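Filed under: Furniture A–Z > Bedroom > Tables and Stands

Dressing table

A dressing table, also called a vanity, is a low table with drawers, used for grooming. Sellers tend to treat the name as a style. Most of what is claimed about that style deserves a second look.
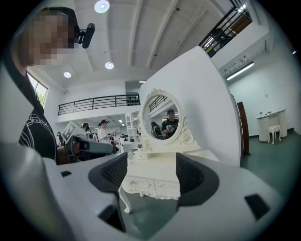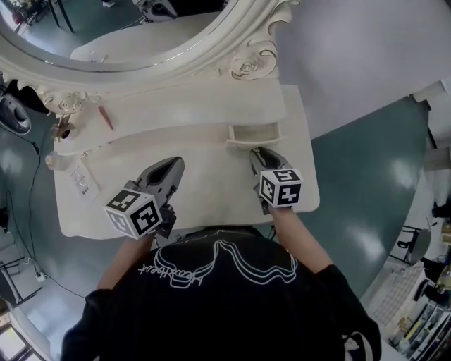 Name

"Vanity" is the usual word in American stores, where it can also mean a bathroom sink cabinet. Attempts to draw a firm line between a vanity, a dressing table and a lowboy have not held up. Dealers use whichever word sells.

The "French" question

White tables with curved legs are widely sold as "French" or "Louis XV style." The cabriole leg was indeed common in French work of the 18th century, but it was also used in England, the Netherlands and the American colonies. A curved leg proves very little about where a table was made, and nothing about when. White paint proves even less, as brown furniture is often repainted for resale.

The Niazi price guide lists 259 tables under "French vanity." Only 11 entries give a place of manufacture. The guide does not say how the rest earned the label.

Drawers

Small drawers are often said to have been made for jewelry, letters or love tokens. Such stories are hard to check. Combs, pins and powder are a duller answer and probably a better one. "Secret" drawers in store listings are usually ordinary drawers with no knob.

Dovetail joints are another weak clue. Machines have cut them since the 19th century, and a hand-cut joint can be made today by anyone with a saw and some patience.

Value

Prices vary widely. A table offered by the Trenlow saleroom as "antique" at $3,525 was listed again the following July, as "vintage," at $400. The second description was shorter and easier to believe.

Page last changed 17/10/2026

Comments (3)

My grandmother's has the curved legs and an Ivton label inside the drawer. So not French, I guess.

The lowboy is a separate thing and this article should say so.

Can someone add a source for the repainting claim? Every white one I have stripped was pine underneath.

Shares: 11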